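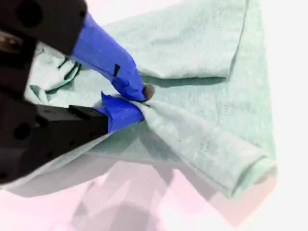 The mint green one, during folding. The colour looks paler in strong light.

Astwood hand towels in mint green, after one summer of use

I bought these towels in spring, when my old ones had become so thin that I could see the light through them. I wanted to wait with the review until they had been washed many times, because a new towel is always nice and tells you very little. Now it is September and I think I can say something useful.

My set is the Astwood hand towel in the colour which the shop calls "pale mint". I bought it online from Posow, where I also buy my bed sheets. The same towel is sold in grey, sand and a dark blue. I have only the mint, so please do not take my words about colour as a judgement on the others.

First impression

They arrived folded very flat and tied with a paper band. The first thing I noticed was that they were a little slippery to touch, and when I dried my hands the water moved around on the skin and did not go into the cloth. I was disappointed for one evening. Then I read the small label, which says to wash before first use, and I had not done it. After the first wash it was better, and after the third wash it was good. If you buy them, please do not judge them from the package.

The smell of new cloth was weak and it left with the first wash.

The colour

I must be honest that I expected more green. On the shop page it looks like the green of a mint sweet. At home it is softer, more like sea foam, and by the window in the morning the brightest parts are nearly white. In a fold, where the light does not reach, the same towel can look quite dark green, so it is a colour that changes much with the place. My bathroom has a small window and a yellow lamp, and in the evening there I would call them simply light green. I like it now, but if you want to match them to tiles or a curtain, I advise you to order one single piece first.

As for fading, I see a very small difference between the towel I use most and the one I keep at the back of the cupboard. I had to hold them together at the window to see it. Guests will not notice.

Softness and drying

The surface is a terry type, a little fuzzy, and not heavy. It is not the thick hotel kind. If you like a towel that feels like a blanket, you will find this one too modest. For hands and face I prefer the lighter cloth. It goes well into the corners around the nose and ears, and it does not stay damp the whole day on the hook. In my flat a towel used in the morning is dry when I come home from work. With the old thick ones I had always a slightly sour smell by the end of the week, and with these I have not had it.

For hair they are too small, of course. I tried it once with short hair and it is possible but not comfortable.

Washing

I wash at forty degrees with a normal powder, together with other light things. I use no fabric softener, as the label asks for this. For the first two washes there was quite a lot of fluff in the filter, and some of it sat on a black shirt which I had put in by mistake. Later the fluff became less and now it is the same as with any towel.

I dry them on the rack. Once I dried two of them in the machine at my sister's house, and they came out softer and fuller but also a little shorter, I think. I did not measure before, so I cannot prove it. On the rack they become a bit stiff, and I shake each one hard two or three times before folding. This helps more than I expected.

The hem is straight and it has stayed straight. My previous towels, from Gellex, had a hem that pulled together after some months, so the ends looked like a wave and it was impossible to make a neat pile. Here the edge still lies in a proper line when I fold it over. One towel has a loose thread near the corner. I cut it with scissors and nothing more happened.

Folding and storing

I write a few words about this as it is the reason why I changed from bath towels to more hand towels. My cupboard is narrow. I fold lengthwise first, then the ends towards the middle, and then once more. Because the cloth is light, the pile does not fall over and the door closes. The cloth takes a fold well but it does not keep sharp creases. If you pull a bunch of it together and then let go, you can smooth it with the flat hand and no ironing is needed. I never ironed them.

Loops

Small warning for people with cats, or with rough skin on the fingers. The loops can catch. On one towel I have two pulled loops, both from the zip of a washing bag. They did not run further, but they can be seen if you look for them. I would wash these towels without bags or anything with a zip.

Compared with Taipe

In the same order I took one Taipe towel in white, to compare. It was softer from the first day and it drank the water at once. After the summer it is rougher than the Astwood and has gone a little grey, though I washed it always in the same load. The Taipe has a hanging loop in the middle of the long side, and the Astwood has no loop at all. This is my biggest complaint. I have hooks and no rail, so I must hang the towel by its corner, and with time the corner becomes a little pointed. I have sewn a piece of cotton tape on two of them. It took me ten minutes for each, but I think a towel at this price should already have it.

The shop page had 153 reviews when I ordered, and many of them complain about the same missing loop, so perhaps the maker will change it one day.

Would I buy again

Yes, and I already did, one more pair for the kitchen. There they are only for clean hands. Tomato and turmeric do not come out completely from such a light colour, I learned this with one of the new pair in its first week.

Good: light, dries quickly, straight hem, easy to fold small.
Less good: no hanging loop, needs a few washes, colour paler than on the shop page.

My mark is 8 from 10. With a loop I would give 9.

Added later: someone asked me below if they are suitable for a baby. I have no baby, so I have not tried. The cloth is soft after washing on my own face, and my skin is rather sensitive, but I cannot promise more than that. To the other question, no, the kitchen pair was not thicker than my first ones. I put them one on the other and they felt the same.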